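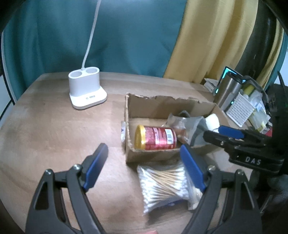 **Call for participants: the box you never unpacked**

Kosau is looking for people who have moved house at least once in their adult lives and who still own a box from that move that has not been emptied. It can be in the attic, under the bed, behind the couch, or in the hall doing steady work as a side table. We would like to talk to you about it. We'll pay you.

- **Who:** anyone 18 or over, renting, owning, or staying with a cousin
- **What:** 3 conversations and a written list
- **Pay:** $100 per household, paid after the second conversation
- **Where:** by phone, or at your kitchen table if you live near enough and have a kitchen table
- **Apply by:** the end of January

If that's all you needed, skip down to "How to apply." If you are the kind of person who reads the whole instruction sheet before touching the screws, keep going. We suspect you are also the kind of person with no unopened boxes, but we have been wrong about that before.
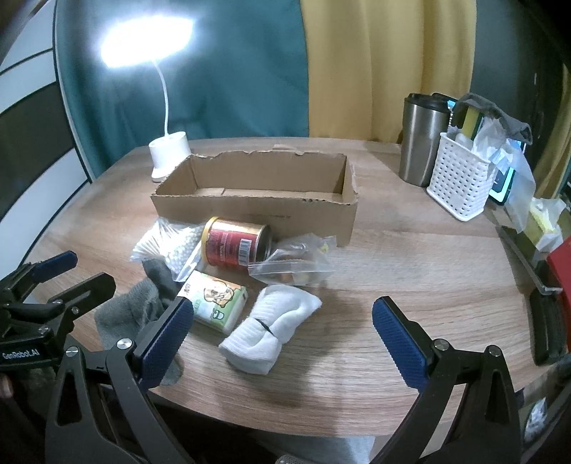
*Posted by Valentina Toledo, project lead, Unopened*

Last year we ran a short survey on moving. It was supposed to be about costs: trucks, deposits, time off work, the pizza you buy for friends who carried the fridge and now have opinions about your fridge. We got 1,598 replies, and the cost questions did their job. At the bottom was a space marked "Anything else?" I put it there out of politeness. People used it to tell us about their boxes.

They wrote at length. One person had carried the same box through every apartment since college and knew it only as "Desk 2," though she could not remember there being a Desk 1. A couple each believed their box belonged to the other and had kept up a respectful silence on the matter through two leases. A man in his sixties wrote a full page about a carton labeled KITCHEN MISC in his late wife's handwriting and ended by saying he wasn't sure why he was telling a survey. I wasn't sure either, but I've thought about it since more than I've thought about the truck rental numbers.

So we wrote a proposal, and the people who hold the money read it and asked whether there was a version with trucks in it. There was not. They funded it anyway, for less. The project is called Unopened, and it will become a small book and a set of recordings, both of which you can appear in under any name you like.

### What we'd ask you to do

**First conversation.** Forty-five minutes or so on the phone. We ask where you've lived, why you moved, who packed, and what you think is in the box. Please don't peek beforehand. We know we can't stop you, and we have no way to check, so consider this an appeal to your better nature at an hour when your better nature is probably tired.

**The list.** After the call, you write down everything you believe the box contains, plus anything you'd like to add about it. The limit is 1,000 words. I set the limit after reading the survey. You are welcome to come in under it. "Cables, I assume" is a complete list and we will treat it with respect.

**Second conversation.** You open the box, or you don't. Both are fine. If you open it, we stay on the line, or we visit if you're nearby and would like that. If you decide to leave it shut, we talk about that, and you're paid exactly the same. I want to be clear on this point, as a few people in the pilot opened theirs out of a sense of duty and one of them had a bad afternoon.

**Third conversation.** A shorter call a couple of months later. Where are the things now? In practice the answer is often "in a different box." We're interested in the different box too.

### What counts as a box

We spent a whole meeting on this and I will spare you most of it.

A cardboard carton counts. A plastic tub counts. A suitcase counts if it was packed for the move and hasn't been used for travel since. A trash bag counts, and we won't say anything. A drawer you moved with the contents still in it, taped shut, counts, and frankly we'd put you near the top of the pile.

A storage unit doesn't count, unless there's one particular box in it that you think about. A box you opened, looked into, and closed again counts if you did not take anything out. If you took out the scissors, we can discuss it.

Boxes that belong to somebody else (an ex, a grown child, a former roommate who is "coming by for it") are very welcome, but you'll need that person's okay before we record you going through it. If you are no longer speaking, the first conversation and the list are still possible, and we'd pay you a part of the fee. Ask us and we'll work it out.

### What we are not

We are not organizers. I say this with some feeling. Two of us on the team have been mistaken for organizers at parties, and one of us was then shown a closet. We will not ask whether an item makes you happy. We will not bring labels. We have no view on how many mugs a household should have, and you'd understand why if you saw our office.

We are also not therapists, and we won't play at it. Some boxes are funny and some are really not, and it's often hard to tell from the outside which kind you've got. You can stop any conversation at any point. You can ask us to delete a recording up until the book goes to the printer, with no reason given. If a box came out of a death or a breakup in the past year, we'd gently suggest waiting, and we'll keep your name on a list for later if you'd like.

And we aren't selling anything. You won't get a newsletter. I can't imagine what would be in it.

### Who we'd especially like to hear from

The survey replies leaned heavily toward people in their thirties who rent in cities and have strong feelings about elevators. We love them. We have enough of them. We would be very glad to hear from:

- people who have lived at the same address for decades and still have one left
- people who moved in a hurry, for whatever reason
- families where the kids packed their own boxes (we've been told of one that held a single shoe and a great deal of tape)
- people who moved here from another country and had to choose what came along
- professional movers, who must have boxes of their own and presumably leave them exactly where they land
- anyone who works nights, as our phone hours run late and it would be nice to use them

Conversations can be in English or Spanish. If you'd prefer something else, tell us and we'll try to find an interpreter. Trying is all I can promise on our budget.

### The small print, in regular-sized print

The fee is $100 per household, even if the household contains several people and several boxes. We learned this the hard way from a family of very good negotiators. It's paid by check or bank transfer. If you withdraw after the second conversation, you keep it.

We record audio only, unless you want to send photos of what's in there. Names, street names, and anything that would let a neighbor identify you get changed. If your list includes something that would identify you all by itself (a trophy, a signed cast, a bowling ball with your name on it), we'll talk with you about how to handle it before anything's published.

We can't value antiques. We can't help you carry anything. If you find something alarming in there, please hang up and call the people whose job that is, and then, when you have a minute, call us back.

### How to apply

Write to the Unopened desk at Kosau, by letter or through the contact form, and tell us:

1. your first name, or the one you'd like to go by
2. the best time of day to call
3. what's written on the outside of the box, word for word, spelling included
4. where it lives now
5. how many times it has moved with you, if you know

Leave out what's inside. That's for the first conversation, and I'd hate for you to use up the good version on a form.

You don't need to be good at talking. You don't need an interesting box either. One of the best conversations in the pilot was an hour on a carton that held extension cords and the manual for a dishwasher in a house that had since been torn down. He read us part of the manual.

We reply to everyone, usually within a couple of weeks. If you've heard nothing after that, please nudge us. We moved offices in the fall, and there's a fair chance your letter has been put somewhere safe.

*Questions that aren't applications can go to me, Valentina Toledo, care of the same desk. Please don't mail us the box.*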